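Redano Button and Badge Collection
Progress report to the Yusof Fund, second period

Prepared for: Aisyah Tjoa, grants officer
Date: Friday, May 31, 2019

1. Where we are

The collection was left to Redano in 327 small envelopes and a number of biscuit tins. The grant pays for sorting, cleaning, rehousing and cataloguing it, and for a small display in the front room. At the end of the first period we had opened the envelopes and given each one a number. In this period we have moved on to the contents.

As of this week, 175 envelopes have been fully catalogued. Each entry gives the material as far as we can tell it, the diameter, the type of fastening, the condition of the face and back, and whatever was written on the envelope. The handwriting is poor in places and we have typed it exactly as we read it, with a question mark where we were unsure.

The tins have not been started. We had planned to begin them in this period and have moved them to the next.

2. Cleaning and storage

Kolbrún Ravn has done the cleaning. Most pieces have needed only a soft brush. Nine had green deposits on the shank or the pin and have been set apart in a separate box until she can treat them. We have not polished anything, and don't intend to.

The first storage trays we bought were too shallow. Buttons with a long shank would not lie flat and the lids pressed on them. The supplier took back the unopened trays and we have kept the others for sew-through buttons, which fit well. The deeper trays cost more and the difference has been met from the line for printed labels. Kolbrún now cuts a slit in the foam for each shank, so that a button sits with its face level. This is slow work but it means a tray can be lifted and carried without the pieces turning over.

3. Catalogue

Margus Kairys has set up the catalogue and moved the old card index into it. The cards were in two sequences that overlapped, and for part of the winter we had pieces with the same number. This was put right in December. Old numbers have been kept in a field of their own, so anyone holding the earlier typed list can still find a piece.

We have changed how we describe designs. The early entries tried to say what a design meant, and several of those turned out to be guesses. Entries now say what is on the face and leave the meaning blank unless there is a source. Stylised emblems and characters have gained most from this, and Margus has gone back over the earlier entries to bring them into line.

4. Looking at single pieces

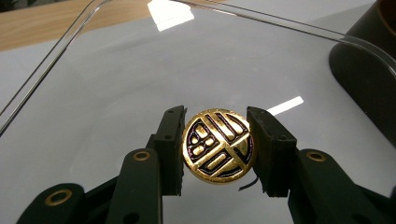

Report and catalogue notes: Ott Kalniņš, Redano

The round emblem with the gold face is a fair case of the new wording. The face is slightly domed, with raised gold strokes divided by black channels. A bold bar runs diagonally down to the right and crosses a level stroke near the centre, and on the left there are four small rounded blocks set two by two. The design is character-like, but we have not matched it to a script or a maker, so the meaning field is empty. Under "fastening" the entry reads "thin black wire, possibly a loop or shank". The material is down as "gold-coloured, not tested".

Jamie Mellor is working through the unidentified designs and has sent 12 of them to the Premovness button society for an opinion. We have had replies on four.

5. Display

The case in the front room has been repaired and has a new lock. Nako, who are making the mounts, have delivered the first set. Two were too tight and have gone back. We would like to show backs as well as faces for some of the pieces, and have asked for a price for a small mirror under the lower shelf.

6. Spending and next period

Spending is within the total. The only movement between lines is the one for trays described above, and we would be glad of your agreement to it in writing.

In the next period we will finish the envelopes, open the tins and list what is in them, and treat the pieces with deposits. The text for the display will be sent to you in draft before it is printed.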